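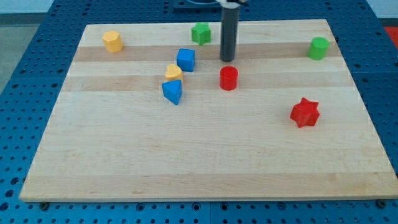

What does a film review have to do?

It has to tell a reader who has not seen the film what kind of film it is, how well it is made, and whether the reviewer thinks it is worth the reader's time.

Chapter 4: Writing the Short Film Review

Most of the reviews you will be asked to write in your first years will be short. The usual length on a local paper or a listings site is 400 words, and you will often be given less. Chapter 3 dealt with the long essay, where a writer can spend several pages on one sequence. This chapter deals with the other end of the trade.

By the end of the chapter you should be able to:

- write an opening paragraph that names the film and gives a first judgement
- summarise a plot without giving away the ending
- support an opinion with something that happens on screen
- cut a draft to length without losing the argument

4.1 Before you watch

Find out who directed the film, who wrote it, who is in it and how long it runs. Leave other people's reviews alone until your own is finished. Once you have read a good phrase about a performance it is very hard to think of a different one, and editors notice.

Take a notebook with unlined pages. You will be writing in the dark, and lines are no help there. Write large and turn the page often. Note single words and bits of dialogue, and put a star against anything you may want to quote. A line of dialogue that you cannot read back with certainty should not go in the review.

Some reviewers take no notes at all. Victor Sang, who reviewed for the Turside evening paper, wrote everything down on the bus home and nothing before it. His reviews are good on mood and on actors' faces, and are often wrong about the names of minor characters.

4.2 The sample film

The examples in this chapter all refer to one film, Goltura, directed by Felista Lema and released in 2000. It was chosen because the plot is simple and because critics disagreed about it. If you can see the film before going further, do so. If not, the outline below is enough for the exercises.

Leonidas Tsoukalas plays a ferry engineer who returns to the island of Lukumay to sell his late mother's house. The buyer, played by Precious Espiritu, is a schoolteacher who once lodged there. The sale should take an afternoon. A storm stops the ferries, and the two are left in the house with a telephone that works only now and then. Most of the film takes place in the kitchen and on the stairs. In the last half hour a third person arrives, and we learn why the engineer left.

Notice what the outline leaves out. It does not say who arrives or what we learn. It gives the situation and stops at the point where the trouble begins. As a working rule, do not describe anything that happens in the second half of a film unless it was already plain from the first.

4.3 The opening paragraph

Compare two openings, both written by students on the Tondstead evening course.

Opening A

"Goltura is a film that came out in 2000 and it was directed by Felista Lema. It stars Leonidas Tsoukalas. The film is set on an island. I went to see it with my sister and we both had different opinions."

Opening B

"Two people wait in a kitchen for the weather to change, and for most of Goltura that is all that happens. Felista Lema's film is slow, badly lit in places and far too fond of its own silences. I would still send anyone to see Precious Espiritu in it."

Opening A has more facts than B, but they come in no particular order and the reader learns nothing about the film's quality. The sister might have been useful if we had been told what the two of them disagreed over. Opening B gives the situation, the director, a complaint, and a reason to go anyway. It also commits the writer to something. The rest of the review will have to show what is good about Espiritu's performance.

4.4 Opinion and evidence

An opinion in a review needs something from the film beside it. "The acting is superb" could be said of any film. "Espiritu folds the same tea towel all through the argument and never looks at it" could only be said of this one, and the reader can decide whether it sounds like good acting.

Savvas Pappas shot the film, and his camerawork is where critics differed most. Some found the interiors murky. Others thought the dimness suited a house with the power failing. Either view can be defended, provided the writer points to a scene. The stairs at night would do for both.

Be careful with words such as "stunning", "gripping" and "unforgettable". They are not forbidden, but they have been used so often on posters that readers pass over them.

4.5 Exercises

1. Rewrite Opening A using only the facts it contains. You may change the order and leave things out.

2. Write a plot summary of a film you know well in no more than 60 words. Give it to someone who has not seen the film and ask what they expect to happen.

3. The review of Goltura printed in Appendix B runs to 289 words. Cut it to 200. Mark each cut as a fact, an opinion or a piece of evidence, and bring the marked copy to the next class.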